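The Slow Arm and the People Who Stand Beside It

When the packing and weighing room at Skaltau got its first robot arm, the women on the early shift brought in a cake. I mention it because most of what I read about machines arriving at a workplace begins with fear, and there was fear, I won't pretend otherwise, but there was also a lemon cake with too much icing and a good deal of curiosity about whether the thing would be any good at its job.

I have worked in that room for 14 years, sorting and weighing small parts, and I've been asked so often what it's like now (by my neighbors, by my dentist, by a cousin who drives for Havon and worries about his own future) that I thought I might as well write it down.

The first thing to say is that the arm is slow. A person with practiced hands can pick up a part, turn it over, feel a rough edge with a thumb and set it in the dish before the arm has settled on its angle. What the arm has is patience. It doesn't mind the last hour before lunch, and it doesn't have a shoulder that aches when the weather turns. I do, and so do most of the people I started with.

So the work moved around. Four of us used to weigh all day long. Now two of us do the odd pieces the arm can't manage, and the other two went over to checking and to what the managers call cell planning, where you work out what should sit where before the arm ever moves. A good part of that planning is done in simulation, on a screen by the window, and I'll admit I was suspicious of it. I had always thought of my job as something you did with your fingers. But somebody has to decide how near a part can stand to the dish before the wrist comes over it, and the people who know are the ones who have knocked things over themselves!

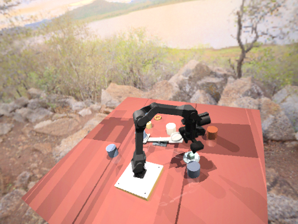
A simulated pick-and-place layout, with the gripper over the dish and cylinders standing around the table.

What bothers me is the pay. At Skaltau the planning work was treated at first as a kind of favor, something lighter you were lucky to be given, and it took seven months of asking before it was graded as skilled. A friend at Wedton tells me they never did grade it there, and that the older hands simply drifted off, taking with them everything they knew about which parts roll and which ones stick. You can't buy that back with a second arm.

I'd like the companies that sell these systems, and the ones that buy them, to put the people from the bench in the room from the first day, on full wages, with their opinions written down. Ask them in June, before the order is signed, and again once the thing is running. They'll complain, of course (we complained about the new chairs for most of a winter), but in among the complaining you'll hear where the trouble is going to be.

I still weigh by hand in the mornings, and after lunch I go and sit at the screen by the window and move things a little to the left.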